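How a Fleece Turns Into a Fuzzy Sock

Have you ever pulled on a pair of wool socks and felt your toes warm right up? That wool grew on a sheep! And it went on quite a trip before it reached your feet.

It starts with a haircut. Once a year, usually when the weather gets mild, a shearer clips the wool off the sheep in one big fluffy piece called a fleece. It doesn't hurt if it's done carefully, and the sheep trots off looking much skinnier.

A fresh fleece is greasy. The grease is called lanolin, and it helps rain roll off the sheep's back. People save it and put it in hand cream and lip balm. Pretty clever!

Next comes sorting. Soft wool from the shoulders goes in one pile, and scratchy wool from the legs goes in another. Then everything gets a hot, soapy bath, which mills call scouring.

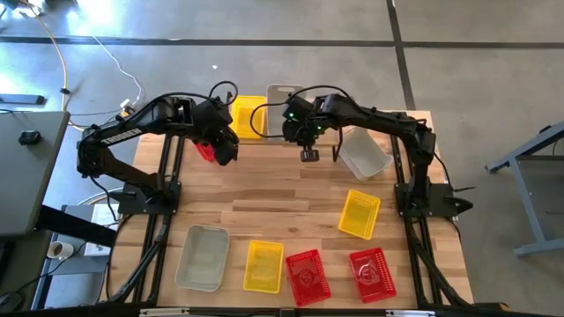

RIDSTEAD, May 20, 2022

Clean wool is still a tangle, so now it has to be combed. This is called carding. Big rollers covered in tiny wire teeth pull the fibers until they lie side by side, soft as a cloud. Hilkka Oksanen runs the carding machine at the Funholm mill, and she has been doing it for 17 years. "I still squeeze every batch," she says. "I can't help it!"

Then the wool is spun. Twisting makes it strong. Try it yourself: pull a bit of cotton ball apart, and it comes away easily. Now twist another bit tightly and tug. Much harder, right?

Why is wool so warm? Each fiber is crimped, like a tiny spring. All those bends trap air, and trapped air holds in your body heat. Wool can even soak up some water before it starts to feel wet.

Word to know: PLY. That's how many strands are twisted together. A 4-ply yarn has four of them. Count the strands next time you find a loose end!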